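Jimari Kitchen Chores: README

Please read this before you download anything. It is longer than it needs to be, and I know that, but the short version we put out the first time led to so many of the same emails that I decided to write down everything I would tell you if you were sitting across the table from me with a cup of tea.

What this is

Jimari is a collection of recorded robot episodes in which two-armed setups do small kitchen jobs: stacking bowls, moving dishes on and off a little shelf rack, setting a place, clearing it again. Shahzad Bhutto and I started it because we kept having the same friendly argument at lunch. He thought machines were very nearly ready to put away the dishes in an ordinary home. I thought they were nowhere close. Neither of us had much to point to besides videos we'd seen, and those videos tend to be the good takes. So we thought, well, let's record a lot of plain, everyday attempts, keep the bad ones in, and let people look for themselves.

There are 1124 episodes in this release. Of those, 355 belong to the shelf group, which is the one most people write to us about and the one I'll spend the most time on here. The rest are spread over the table setting and clearing groups, and each group has its own notes file in its own folder.

The shelf group

The job sounds like nothing at all. There is a small rack, there are bowls and shallow dishes, and the arms have to get a stack tidy, or take the top bowl off, or put it back on. You or I would do it while talking on the phone. For a pair of grippers it is a surprisingly full afternoon's work, and I have come to respect bowls a great deal. 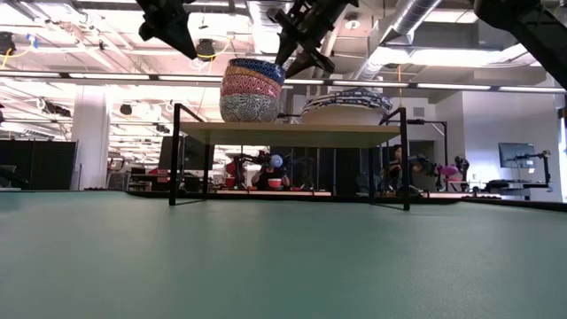
Shelf group: nested bowls on the left of the rack, dishes on the right, grippers coming in from above.

What makes bowls hard, in our experience, is the rim. A nested stack leaves you very little of it to hold on to, and when the top bowl sits at a tilt, one side of the rim is higher than the other, so a grasp that was fine a moment ago can come in too low or too high. Go too low and you pick up two bowls. Go too high and you close on air, or nudge the bowl and make the tilt worse. We see both all through the recordings. The operators (all of these episodes are driven by people, more on that below) learn to go for the high side after a while, and you can watch them get better at it if you play the episodes in order, which I recommend if you have the patience!

The rack adds its own trouble. The end frames take up room exactly where an arm would like to swing through, and two arms working over one short board get in each other's way. Many of the slower episodes are slow for that reason alone. Nothing goes wrong, it's just a lot of waiting and backing up.

We used patterned bowls on purpose. Plain white ones are kinder to most vision systems, but real cupboards have squiggles and flowers and the odd bowl from somebody's aunt, and we wanted that in there.

How it was recorded

Every episode was driven by a person using leader arms, with the robot following along. Nothing in Jimari shows a machine deciding for itself what to do. I want to be very plain about this, as an early blog post about us got it wrong and we spent weeks writing polite corrections. If you see a bowl set down beautifully, please give the credit to the operator.

The room is a shared workspace with other stations running in the background, so you will find people, equipment and overhead lights in many of the views. We talked about hanging a curtain and decided against it. Homes are busy places too. If your method needs a clean background, the masks folder has rough masks for the shelf group only. They were made quickly and they are not good around thin metal parts.

What is in the folders

Each episode has its video, the joint positions for both arms, the gripper openings, and a short text label saying what the operator was asked to do. There is also an outcome field, filled in by hand after watching the episode back. It can say done, partly done, not done, or unclear. Please don't fold "unclear" into "not done" the way we did in our first draft. It mostly means that an arm was blocking the view at the end.

File names starting with "vuneck" come from our older recording tool, called Vuneck, and their timestamps can drift against the video toward the end of long episodes. Files starting with "dorkora" come from the newer tool and are fine as far as we know. If you only need a small clean portion to try things out, start with Dorkora files.

So, can they do the dishes yet?

People always ask, and it would be unfriendly of me to dodge it. With a person driving, yes, slowly, most of the time. Working alone, I don't think this collection can tell you, and I'd be wary of anyone who used it to say so. We did train 2 simple models on the shelf group out of curiosity. Both could reach toward the right bowl quite reliably, and both fell apart when they had to lift it out of the stack. Shahzad calls that encouraging. I call it a robot that can point at the dishes. We are still having lunch together.

Known problems

The label text is uneven. Some operators wrote "top bowl" and others wrote the color, and a few wrote both.
Glassware does not appear anywhere, nor does anything with food or water in it.
Left and right in the labels mean the operator's left and right. They do not always match the camera view, so check before you rely on them.
A handful of table clearing episodes stop early when the operator paused recording by mistake. We left them in with the outcome set to unclear.

Changes

24 January 2019: added the masks folder, fixed the outcome field, rewrote this file. The next update is planned for August and should bring in mugs.

Thanks

The Abou Jaoude workshop lent us bench space and put up with the noise. Questions and corrections are very welcome through the issues page, and either of us will answer.

Fahad Gondal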